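Gerkora gallery: café tables, bottle handling

Gerkora collects short examples of everyday object handling in ordinary rooms. Each example pairs the wide-angle view from a hand-held gripper with its finger opening and its position over time. The operator holds the tool by hand, carries out one action and stops. The recordings are then used to train a policy that has to pick up and set down the same kinds of object in rooms it has not met.

The current release holds 1509 episodes, of which 852 were recorded at tables in public seating areas. Bottles make up the largest object class. They are kept as a class of their own for two reasons: clear plastic is hard to separate from a pale table top, and a thin wall gives way under the fingers, so the finger opening at contact is not a fixed number for a given bottle.

Table contents are left as found, provided that the target can be reached without moving another object first. Mugs, leaflets, boxes and plants all stay in view and are not labelled. Only the target and the phase of the action are labelled.

Both views come from the same café and use the magenta ribbed pads.

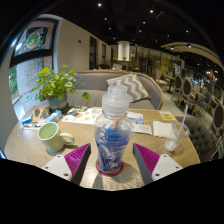
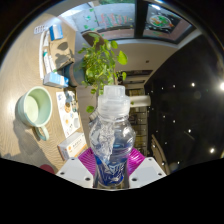 Page last modified: May 25, 2026

First view: fingers open on either side of a clear bottle with a translucent white cap, standing on a red ring-shaped base. Pale green mug to the left, clear cup with a straw to the right. Labelled "approach".

Second view: clear bottle with a ridged sports-style cap and a dark blue label, held between the fingers. The body is partly crumpled. A leafy plant stands directly behind it. Labelled "grasp".

Phase labels

Three labels are applied to each episode: approach, grasp, release. Approach ends at the first sample in which both pads touch the target. Grasp runs until the opening starts to increase again. If one pad touches well before the other, approach is extended to the second contact and the episode is marked "uneven". Uneven episodes are kept in the training set and left out of the test set.

Lens and mask

The wide-angle lens bends straight edges strongly towards the rim. We do not correct this before training. The black area at the bottom of the picture is a mask and is the same shape in all episodes from one tool. Anyone who prefers corrected pictures should apply the calibration file for the tool in question; the files are not interchangeable between tools.

Splits

Episodes are divided by site, so that no table appears in both training and test. The test sites are Nitska and Liepiņa. The Getside site was moved from test to training in February after a seating change made it too close to another training site. Results computed on the earlier split should not be compared with those on the present one.

Known faults

In 16 episodes the finger opening is reported as constant although the fingers move. They are listed in the faults file and are skipped by the default loader. Position tracking is weaker where a large part of the view is plain ceiling, and drift is then visible as a slow slide of the table height over the episode. Episodes with drift above the stated limit are flagged but not removed.

Full-size pictures are supplied with the release. Lower-resolution copies are used on the gallery pages.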